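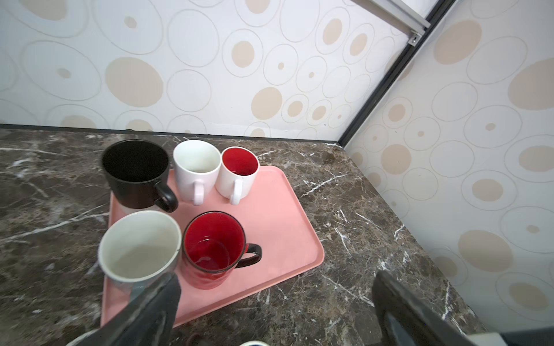
Household Manipulation Group, Good Practice Pages

Review: the Pokesel practice binder for kitchen tasks, second edition
by Inês Ramalho

I have used the Pokesel binder for two months in our kitchen cell, and Nadège Pruvost asked me to write down my opinion before we order it for the other site. It is a set of rules and blank forms for people who run a robot arm near household objects. You get the printed binder, a pack of laminated cards and the files to print more. We paid 455 for it, with the cards included. The online version alone costs 300.

Let me start with the part I like best, the chapter on object placement. Before, our rule was one line: "put the mugs on the tray." Every operator understood this differently. The binder asks you to write what is allowed and what is not. May a mug stand over the rim of the tray? Must the handles point one way, or may they be mixed? How much of the tray stays free? We had never decided any of it. On our pink tray the black mug sits partly over the rim and the handles do not all point the same way, and with the Pokesel form we can at least say if this is a permitted start or a mistake. We decided it is permitted, and we wrote it down. The discussion took one long morning and I think it was worth it.

The chapter on surfaces is also good. It tells you to note shine, pattern and marks on the counter and the walls before the first run. Our dark marble with light veins and the wall with the ovals both needed a line in the form. There is a small stain near the corner that I had stopped seeing a long time ago. Now it has its own line too.

The stop rules are short and strict. One person has a hand near the stop button, and this person does not move objects. A reset by hand begins only after the arm is in its rest position and the operator has said it aloud. I knew these rules already from my last employer, Dudek, but it is nice to have them on a card at eye level.

Now the weak points. The language is heavy. Some sentences have forty words, and for a team like ours, where almost everyone reads English as a second language, this is a real problem. Nadège rewrote two of the cards in simple words and everyone uses hers. The chapter on breakable objects disappointed me. It gives one grip force limit for all "ceramic or similar" items, with no advice for thin handles, and it says little about what to do with the pieces after a break. The Titberg guide, which we used before, is better here, although it is older and has no forms.

The binder also does not replace your own risk assessment, and it says so on the first page. Please read that page. I met a team who skipped it and believed the filled forms were enough.

The rings are cheap. Ours opened in April and the pages went on the floor, so we moved everything to a Brava folder.

I would buy it again for a new kitchen cell. For a team that already has written start positions, take the online version and print only the placement and stop chapters.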